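**Ticket: HDR renders come out washed out after tone mapping (Livico plugin 11, Redow viewer)**

Status: open, poking at it

Okay, so I'm starting a proper log for this one because I've been scribbling notes on the back of an envelope and that's not working. Short version: I render to float EXR, load it in Redow, and it looks great. I run the same file through the Livico tone mapping step and the blacks turn to gray soup. Same file, same monitor, same chair!

First thing I tried was the obvious stuff. Cleared the cache, reset the display profile, restarted. No change. I also swapped the cable to the Maruyama monitor, mostly out of superstition, and that did nothing either.

Next I went looking at the numbers. I picked one pixel in a bright highlight and Redow says it's 273 before tone mapping, so there's real range in there and the render isn't clamping. After Livico, that pixel lands right where I'd expect it to. So highlights are fine (phew). The dark end is the part that's off. A pixel that should be sitting close to zero gets lifted way up, and every shadow in the picture gets lifted with it. 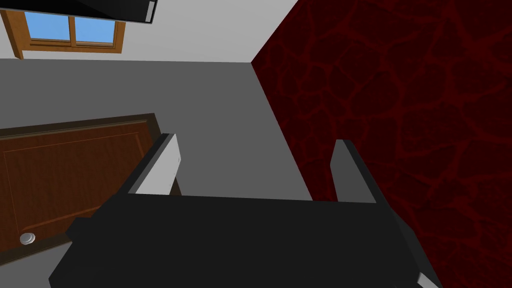
Anyway, that made me think of the black point setting, and sure enough there's an "auto" box in the Livico panel that was checked. I unchecked it and typed in zero by hand. Better! Still kinda milky, but better. I saved that as a preset so I don't lose it.

Then I batched 200 frames overnight with the preset, came back with my coffee, and... 15 of them were washed out again. The other ones looked good. I opened a bad one and a good one side by side and the settings in the header match line for line. That's the bit that's driving me up the wall.

Things I've ruled out so far:

- Monitor profile (the bad frames look bad on my laptop too)
- The render itself (the EXRs for the bad frames look normal in Redow)
- Bit depth on export (tried 8 and 16, same result)
- The preset getting overwritten (I made it read-only and ran the bad frames again)

**Update, 4 p.m.**

Got a reply from Fidbridge support, who handle the Livico tickets. They asked if I'm running the batch with more than one worker. I am! They think a worker that starts up late might be grabbing the default settings before the preset is loaded, and then writing the preset into the header anyway. That would fit what I'm seeing, and it'd explain why the headers were no help at all.

So I dropped it to a single worker and kicked off the bad frames again. It's slow as molasses, but the first few look right, with nice deep blacks and no haze.

**Update, 6 p.m.**

Whole set of bad frames is done and they all match the good ones now. I'm leaving the ticket open, though, as one worker isn't something I can live with on the longer shots. I've sent Fidbridge the batch log, the preset, and one good and one bad EXR pair. They want me to try a startup delay on the workers, so that's next on my list.

Also still want to know why "auto" was lifting the blacks in the first place. I'll open a separate ticket for that and link it here.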